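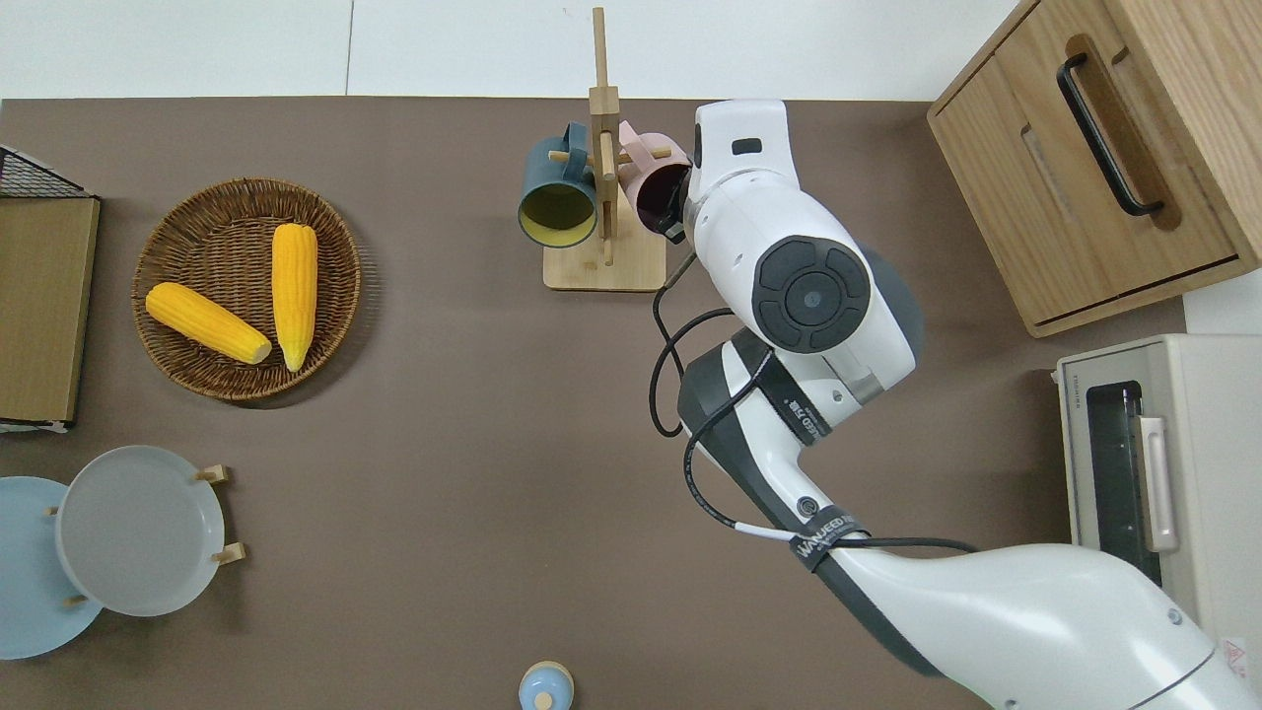

Step 4: Record the mug demos

Right, this is the bit I enjoy most (and the bit that eats your Saturday). By now you've got the table laid out and the arm homed, so we can start collecting the demos that Pludska learns from.

I always begin at the mug tree. It's a fussy little job: the gripper has to come in right beside the mug without knocking the one on the other peg, and you find out very quickly if your wrist angles are off! Keep the other stuff on the table too. My corn basket and plate stand stay put for every single run, as I want the policy to cope with a proper kitchen muddle and my early bare-table models fell to bits the moment I added a plate.

Start Storik, pick "new session" and do 2 practice runs that you throw away. Then record 100 good ones. Go slowly near the pegs, pause for a beat before you close the gripper, and bin any run where you had to fish about for the handle. I used to keep those and the arm learned to fish about as well, bless it.

Check your cables every so often. If a loop is hanging where the forearm wants to go, stop and tidy it before the next run.

Step 5: Shift things a bit

Once you've got your 100, nudge the mug tree a few centimetres, turn it slightly and carry on. I went through 9 positions and finished with more than 600 runs. The Bednárik method says you can get away with fewer if the positions are well spread, and I think that's fair, but I'm a worrier.

Export the lot to Clirkport format and leave it converting while you have your tea. Training is in step 6.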